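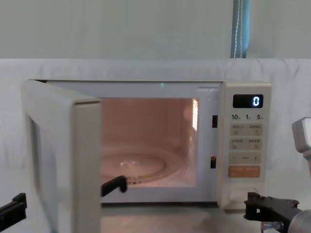

### 3.2 Setup and upkeep of the Jurna cell

Claims about low-maintenance bimanual cells are common and rarely checked. We ran the Jurna cell for one season, starting in September, and report here what it took to keep a single appliance task going. The cell has two arms on a fixed base and faces a countertop microwave oven against a white cloth. The task is to press the door release with the right gripper and bring the door open with the left.

The supplier, Lehner, states that the cell needs calibration only after it has been moved. We did not find this. The log for the season lists 23 stoppages. Of these, 17 were traced to the right arm missing the release button, and four to the left gripper meeting the door at a poor angle. The remaining two were never explained, and we doubt that the Dirkero fault codes recorded with them mean very much.

The release button is an awkward target. It is oval, sits low on the control panel and is recessed into the housing, so a fingertip that lands slightly high presses on plain plastic. The usual cure was to re-zero the wrist, check the finger screws and re-teach the approach point. Re-teaching alone often seemed to work, but the same fault tended to come back, and we would not recommend it as a repair.

The position of the oven matters at least as much as the arms. A light appliance can creep when its button is pushed, and the Grakis controller has no means of noticing. We therefore squared the oven to the base before each session and set both grippers to a start pose in front of it, with the door shut (Figure 4). Whether this should count as calibration or as housekeeping is open to argument. It took operator time either way, and the supplier's figures leave it out.

**Figure 4.** Door closed, display at 0, left gripper short of the door and right gripper near the release button.

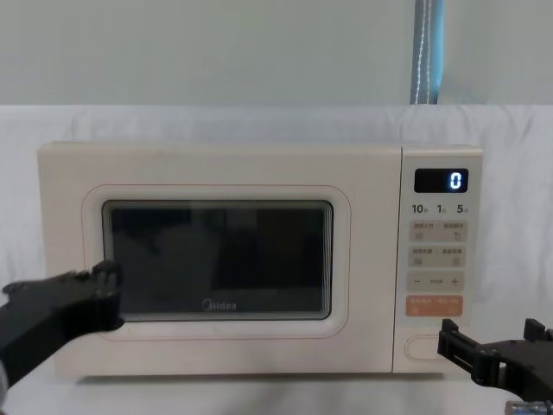
### 3.3 Finger wear and replacement

Finger wear was harder to judge. The fingers were changed once, on a schedule set by the supplier, and the old pair showed no damage that we could link to any logged stoppage.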